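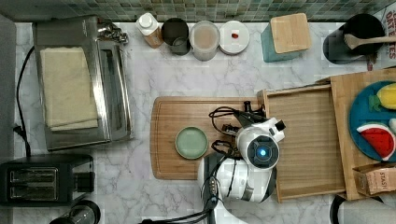 ### Kitchen & Home

I have been promising to write about the counter for weeks now, and every time I sit down to do it I end up wiping the counter instead. So it's Thursday evening, the dishwasher is running, and I'm going to get this written before I find something else to wipe.

When we moved in, the kitchen had one long stretch of counter, and we treated it like a shelf in a garage. Mail, bags of onions, a charger for a phone we no longer owned. I loved the marble and the little green and gray tiles from the first visit, and then for 2 years I hardly saw either of them. My sister came to stay in February and asked, very sweetly, where she should put down her coffee. I thought about that question for a long time after she left!

What finally helped was giving the middle to the cutting board and keeping it there. It's a big wooden one with rounded corners and a groove all the way around, and it came from Hoekstra, a kitchen shop near my old job that I still drive out to more often than I should. I paid $118 for it, which felt like a lot of money for a board (I walked out once and came back the next day). It used to live upright in a cabinet, and I would chop things on whatever plate was closest so I wouldn't have to pull it out. Now I just walk up and start cooking.

The sage green plate is from Menby. I bought four of them for toast and olives and the half a lemon that is always left over – they have a nice little raised rim, so nothing rolls off.

The toaster oven and the toaster share the left side, and yes, we use both. The toaster is for mornings. The oven is for everything else, including one small chicken that I was very proud of. I keep a folded beige towel on top, and it comes off before the oven goes on, every single time. If you copy anything from this post, please copy that part too.

Along the back wall is where I had to be strict with myself. The rule is that a thing can stand against the tile if I reach for it most days, and otherwise it goes in the pantry. The teal canister with the bamboo lid made it easily (it's a Jotero, and I'd buy another if they still had the color). So did the black crock, although I took a whole fistful of spoons and spatulas out of it first. I had been keeping a slotted spoon I didn't even like, and I think it had been there since my first apartment.

I'm still not settled on the bigger containers. The next project is the drawer under the toaster oven, where the towels are supposed to live. Some of them are folded and some are more or less stuffed in, and there's a bag of birthday candles in there too that I keep meaning to move.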